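Haselport road charge: your questions, my answers

I've been writing about the council's plan to charge drivers coming into Haselport for a while now, and the same questions keep landing in my inbox. I've put my answers in one place (opinions included, sorry, it's that sort of blog).

What is the council proposing?

A daily charge of 60p for every car that crosses the river before 10am. They call it a clean air contribution. I call it a tax, and so does everyone I've met at the Piscombe bus stop.

Who pays?

Anyone driving in, wherever they live. Blue badge holders are let off, and so are taxis, which I still can't get my head round – they're on the bridge all day!

Isn't 60p next to nothing?

It is if you've got a decent salary. But the draft lets the council raise it every year without another vote, and that's the bit that bothers me far more than the opening price.

Can't people just take the bus?

From the town centre, yes. From Piscombe there's the 19, and the last one home leaves at 6.35pm. My neighbour finishes work at seven, so you can see the problem.

Are you against doing anything about climate change, then?

No! I'd happily pay more council tax for better buses. I just think you put the buses on first and charge people afterwards. Prandunberg did it in that order and the grumbling was over within a year.

How many people replied to the consultation?

732, according to the council's own summary. Councillor Canan Ateş asked for the full responses to be published and I'm with her on that.

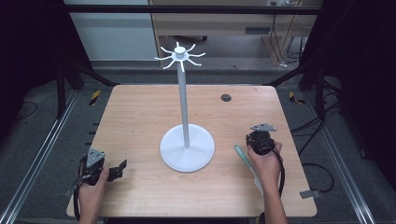
What does Kadir Toprak say?

He leads on transport and he's been very polite to me, I'll give him that. His line is that the money is ring-fenced for cycle lanes and buses. I've asked where that's written down and I'm still waiting.

When is the vote?

July, at an evening meeting on a Tuesday. The public gallery has 35 seats, so come early if you want one.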